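Staltitz 城市事务论坛
版块:公有物业与商业租赁
主题:关于 Deltside 市场大厅新版经营协议征求意见稿的讨论
状态:开放回复

河岸登记员
楼主
发表于上午 9:40

各位同仁、各位商户:

Deltside 市场大厅运营方 Grevora 已于本月向场内商户分发新版经营协议征求意见稿。鉴于场内各行业对文本的理解存在较大出入,现将主要变动摘录于后,供讨论使用。摘录以本人所持文本为准,如与其他商户手中版本不一致,请注明页码。

一、协议性质由“租赁”改为“经营许可”,期限统一为364天,期满后由运营方决定是否续签,不设自动续期。
二、公共服务费由固定金额改为按实际支出分摊,分摊基数为许可面积,每季度结算一次。
三、商户装修方案须经运营方书面同意,期满时按“原状”交还,原状的认定以运营方存档资料为准。
四、运营方可因大厅整体调整需要,提前通知商户迁至场内其他位置,通知期为九周。
五、原协议附件中的“优先承租”条款删除。

大厅产权归市政府所有,Grevora 依据总租约负责整体经营。总租约是否允许运营方以许可形式代替租赁,本人尚未查到明确表述。持有总租约公开文本的同仁,请协助核对第三章及附表。

讨论请围绕条款本身进行,与摊位之间个人纠纷有关的内容请另行开帖。

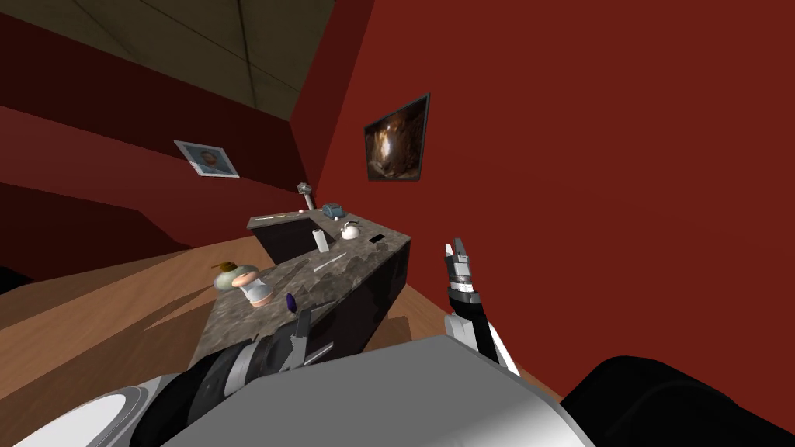
另需说明,征求意见的截止时间在不同行业收到的函件中写法并不相同。食品类商户收到的函件写明“十二月底前”,百货类商户收到的函件仅写“年底结账前”。本人已向运营方办公室去函询问,答复收到后在本帖更新。

二楼转角布店
2楼

感谢楼主整理。本店所收文本共两份,一份为正文,一份为费用附表。附表第二页列出公共服务费的构成,包括清洁、安保、照明、电梯维护、保险及“其他合理支出”。

“其他合理支出”未设上限,亦未说明由何方认定合理。去年本店按固定金额缴纳,年初即可列入预算。改为按实际支出分摊后,每季度金额须待结算单送达方能知晓,对小规模经营者的资金安排影响明显。

建议要求运营方至少提供过去两个年度的实际支出明细,并为第一年度设定封顶数额。

旧港估价
3楼

本人从事商业物业评估工作多年,现就期限问题提出不同看法,请楼主及各位斟酌。

许可形式在公有市场中较为常见,本身并无不当。在许可关系之下,商户的进入与退出均较为灵活,押金通常低于租赁押金,提前终止的赔偿责任也较轻。对于经营时间尚短、尚未确定是否长期留驻的商户而言,364天的期限未必不利。

需要关注的是协议期满后的处理方式。征求意见稿仅规定“由运营方决定”,缺少决定的时限、标准以及不予续签时的书面说明义务。如能补足上述三点,期限长短的争议可大幅缓和。

至于公共服务费,据实分摊在原则上比固定金额公平。固定金额之下,用电量低、人流少的摊位长期承担了超出其使用程度的费用。

河岸登记员
楼主
4楼

回复3楼:

您关于书面说明义务的意见,本人赞同,拟列入汇总意见。

对于“未必不利”一节,本人持保留态度。场内共有156个摊位,其中相当一部分经营者已连续经营多年,投入了冷藏设备、排烟管道及固定柜台。上述投入的回收周期明显长于一个许可期。将长期经营者与短期经营者置于同一期限之下,恐难称为灵活。

香料与干货
5楼

本店支持楼主意见。

补充一个具体情况。本店前年更换了整套通风装置,费用由本店全额承担,当时运营方以书面形式确认“在协议存续期间归商户使用”。按照新版第三条,期满时须恢复原状,则通风装置应予拆除,拆除费用亦由本店负担。前年的书面确认在新协议之下是否继续有效,文本未作任何交代。

本店已将该确认函复印件交予楼主备查。

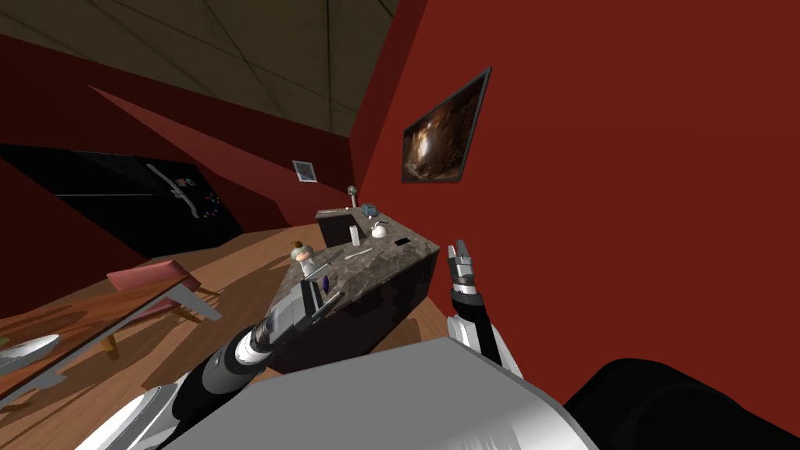

在此同时请教各位:冷藏柜、水槽等与建筑管线相连的设备,各店在原协议下是如何登记的?本店的登记表上仅有“附属设备若干”字样,未列型号及数量,日后如发生争议,恐难举证。

二楼转角布店
6楼

回复5楼:

本店无冷藏设备,照明轨道及试衣隔断的登记方式与贵店相同,亦为“若干”。

数年前曾有一次统一复核,由 Jansen 派员到场逐户测量,并填写了较为详细的表格。该表格当时由商户签字,但本店未获得副本。如能调取该批表格,则“原状”的认定便有据可查。

旧港估价
7楼

关于 Jansen 的复核表格,补充一点背景。

该次复核的委托方为 Grevora,成果文件的所有权按惯例归委托方。商户作为被测量一方,可以书面申请查阅与本摊位有关的部分,运营方通常不会拒绝。建议各店以统一格式提出申请,列明摊位编号、经营者名称及查阅目的。

另外提醒,该次测量的主要目的是核定面积,设备部分仅为附带记录,其完整程度未必能满足各位的期待。大厅可出租部分的面积,旧版宣传材料写作约4,000平方米,该数字是否包含走道与装卸区,各方说法不一。按实分摊以许可面积为基数,分母如何确定,直接关系到每一户的负担,其重要性恐怕不低于期限问题。

河岸登记员
楼主
8楼

回复7楼:

分母问题提得十分及时,本人此前未予充分注意。

如以全部可出租面积为分母,则空置摊位应分摊的部分由运营方承担;如以已签约面积为分母,则空置部分实际转由在场商户承担。征求意见稿费用附表使用的措辞为“有效经营面积”,该词在定义条款中未见解释。

请各位查看各自文本中是否有相关定义。

早班鱼档
9楼

定义条款已逐条核对,没有“有效经营面积”。

本档另有一项意见。第四条规定运营方可要求商户迁位,通知期九周。水产类摊位迁位涉及排水、制冰及检疫备案,九周内无法完成全部手续。检疫备案变更期间不得营业,期间的损失由谁承担,条文没有写。

本档不反对大厅整体调整,东侧通道确实需要拓宽。但迁位费用及停业期间的许可费应当由运营方负担,或者至少予以减免。

旧港估价
10楼

回复9楼:

迁位条款的处理,通行做法是区分“运营方原因”与“公共安全原因”。前者由运营方补偿,后者各自承担。建议汇总意见采用此种区分,较易为对方接受。

单方面要求运营方承担一切费用,本人认为难以成立,也可能影响其他条款的协商空间。

早班鱼档
11楼

本档要求的范围限于第四条,并未提出由运营方承担一切费用,请3楼发言人核对原文。

公共安全原因的例外可以接受,但认定权不应归运营方单独所有。建议由市政府物业主管部门出具书面意见后方可适用。

旧港估价
12楼

接受更正。由主管部门出具书面意见一节,本人没有异议。

版务管理
13楼

提示:本帖讨论较为集中,为便于后续查阅,请各位在引用条文时注明条款号,引用他人发言时注明楼层。超出本版块范围的两则回复已移至“市场日常”版块。

应多名用户请求,现将相关机构就本事项提交的书面意见附于本楼,内容未作改动。

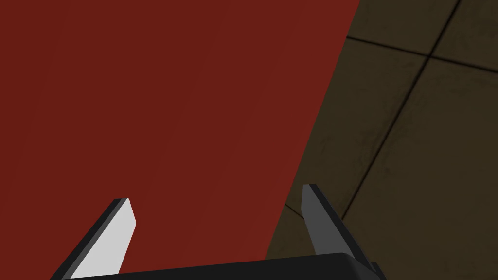

Deltside 商户联合会 租约事务部

致论坛各位参与者:

本部已收到商户就新版经营协议提出的书面意见,并对本帖所列各项内容进行了核对。现就本部立场及后续安排说明如下。

其一,关于协议性质。本部认为,总租约授权运营方“出租及以其他方式安排使用”,许可形式在字面上并未超出授权范围。但总租约同时要求运营方“维持市场既有行业的持续经营”,统一适用364天期限且删除优先承租条款,与该项要求是否相符,应由市政府作出解释。本部已就此向市物业管理处提出书面询问。

其二,关于公共服务费。本部不反对据实分摊,但主张以全部可出租面积为分母,以经审核的支出为分子,并于每年度首季设定封顶。“其他合理支出”一项应予删除,或改为列举式表述。

其三,关于原状认定。本部将代表会员统一申请查阅 Jansen 复核表格中与各摊位有关的部分。查阅申请表可向本部索取,填妥后交回本部登记。非会员商户如愿参加,亦可提交,无须缴纳费用。

其四,关于迁位。本部建议将通知期延长,并就水产、肉类及熟食类摊位另设专门条款。具体周数尚待与相关行业商户协商。

其五,关于征求意见截止时间。运营方已口头告知本部,各行业适用同一时限,书面更正函将另行发出。在收到更正函之前,请会员按较早的时间准备。

本部租约事务由 Lorena Gaete 负责,查阅申请及书面意见均可直接交其办理。

香料与干货
14楼

感谢联合会的说明。

关于第三项,请问前年由运营方出具的单独确认函是否一并纳入?本店情况见5楼。通风装置更换在 Jansen 复核之后,复核表格中不会有记录。

纸品与文具
15楼

本店为非会员,首次在本帖发言。

对联合会意见的第二项,本店有不同看法。以全部可出租面积为分母,等于要求运营方长期承担空置部分的服务费。运营方承担之后,最终很可能通过提高许可费收回。对于像本店这样面积较小、服务费占比不高的商户,许可费上涨的影响反而更大。

本店倾向于保留固定金额,每年按公开的物价指数调整一次。计算简便,也可减少结算争议。

二楼转角布店
16楼

回复15楼:

许可费与服务费在协议中分列两章,许可费的调整有单独的程序,须提前书面通知并说明依据。空置成本若转入许可费,至少在账面上可以看到。转入服务费则混在“其他合理支出”之中,无从查对。

固定金额的方案本店亦可接受,前提是现行金额重新核定一次。

纸品与文具
17楼

重新核定一次,本店同意。但核定工作应由运营方与商户共同选定的第三方承担,费用各半。Jansen 此前受运营方委托,是否适合再次承担,请联合会考虑。

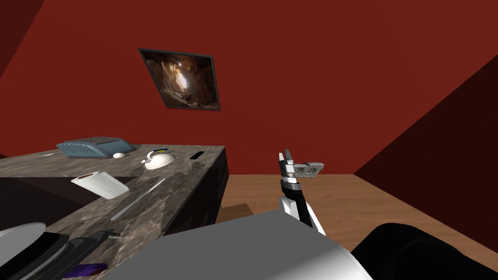

许可费一章,本店另行作过比对。新旧两版的起算标准没有变化,变化在于滞纳金的起算日,由到期后的次月首日提前至到期次日。条文很短,容易忽略,请各位留意。

旧港估价
18楼

回复17楼:

第三方人选可以讨论,但就专业资质而言,受过一方委托并不当然构成回避事由。本地能够承担公有市场面积核定的机构为数不多,若将其排除,时间上恐难赶在年底之前完成。

滞纳金起算日的变动属实,本人查阅文本后确认在第六章第二款。该款同时取消了原有的书面催告程序。

早班鱼档
19楼

取消催告程序,本档反对。

本档的结算方式为每周汇总后由银行转账,遇假期顺延入账的情况每年都有。原版有催告程序,收到催告后补缴即可。依新版,顺延一日即计滞纳金,累计三次还可能影响续签,见第六章第五款。

请楼主将第六章列入汇总意见。

河岸登记员
楼主
20楼

已列入。现将截至本楼的汇总意见初稿列出,请各位核对。

第一条:保留不同期限供商户选择,长期经营者可申请多年期协议;不予续签的,应提前书面说明理由。
提出人:楼主、3楼、5楼。

第二条:公共服务费的计算方式。现有两种方案,方案甲为据实分摊并设封顶,以全部可出租面积为分母;方案乙为固定金额,重新核定后逐年按指数调整。
提出人:方案甲为联合会,方案乙为15楼。2楼对两种方案均可接受。

第三条:原状认定以 Jansen 复核表格及此后各方签署的书面文件为准,复核之后新增的设备由商户补充登记。
提出人:5楼、6楼、14楼。

第四条:迁位区分原因,由运营方原因引起的,补偿搬迁费用并减免停业期间许可费;公共安全原因须有主管部门书面意见。
提出人:9楼、10楼。

第五条:恢复优先承租条款。
提出人:楼主。

第六条:恢复书面催告程序,滞纳金起算日维持原规定。
提出人:17楼、19楼。

第二条两种方案尚未取得一致,本人拟原样并列提交,不作取舍。

旧港估价
21楼

对第五条,本人建议注明范围。优先承租若适用于全部摊位,市政府日后调整行业结构将十分困难,该条也最有可能被整体否决。可考虑限于经营满一定年限且无欠费记录的商户。

香料与干货
22楼

本店同意设年限条件,“无欠费记录”一语请慎用。疫情期间经运营方书面同意延期缴纳的款项,在部分商户的对账单上至今仍标为“逾期”,本店即属此类。若以对账单为准,将有多户被排除在外。

旧港估价
23楼

回复22楼:

可改为“无经书面确认的未清偿欠费”。经同意延期者不在其列。

香料与干货
24楼

此表述可以接受。

Deltside商户联合会租约事务部
25楼

回复14楼:前年的单独确认函可以纳入,请将复印件随查阅申请表一并提交,并在备注栏注明出具时间及签署人职务。

回复17楼:第三方人选问题,本部将在与运营方会面时提出,现阶段不预设名单。

回复20楼:汇总意见初稿已阅。第二条并列提交的处理方式,本部没有异议。本部将另行提交机构意见,内容以方案甲为基础,请论坛意见与机构意见分别装订,以免混同。第三条“此后各方签署的书面文件”一语,建议增加“包括电子邮件形式的确认”。

会面时间确定后,本部将在市场东门公告栏及本帖同时公布。

河岸登记员
楼主
26楼

收到,电子邮件一节已补入第三条,第五条按21楼至23楼的讨论修改。

运营方办公室对截止时间的答复已于今日下午送达,内容为各行业统一延至十二月最后一个工作日,与联合会转述一致。书面更正函仍未收到。

需要在汇总意见上署名的商户,请以摊位编号及经营者名称通过站内信告知,署名页不在论坛公开。纸品与文具提出的滞纳金条款比对表,如方便,请一并发来作为附件。

纸品与文具
27楼

比对表已发站内信,共两页。第二页末行引用的是旧版第七章,请勿按新版章节编号查找。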